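6.4 Gripper cable snag and wrist stall (fault 68)

Fault 68 appears when a wrist motor draws too much current for longer than 800 ms. On the Zestance two-arm bench the usual cause is the gripper cable catching on a joint or pulling tight when the arm reaches towards the back of the table.

CAUTION: The arms can drop when power is removed. Support the faulted arm by its white link before step 3. Keep fingers clear of the elbow.

1. Press the stop button. Do not clear the fault yet.
2. Remove any jar or tray the faulted arm could fall on.
3. Switch off the arm supply and wait for the controller lights to go out.
4. Follow the purple cable from the gripper back to the base. Free it wherever it is caught.
5. Check the sheath for flattening or cuts. Replace a damaged cable (part 2782). Do not tape it.
6. Move the arm by hand through its full reach. The cable must keep some slack at every point.
7. Restore power, clear the fault and run the homing routine at low speed.

Note: If fault 68 returns within 1000 cycles and the cable is free, the wrist motor may be worn. Lock out the bench and contact the Sastley service desk.

Note: Record each occurrence in the bench log, including which arm faulted and the task it was running. Log template by Fotini Ververidis.
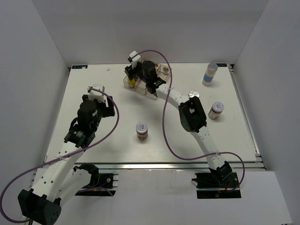

Figure 6-3. Two-arm bench with purple gripper cables looping along both arms.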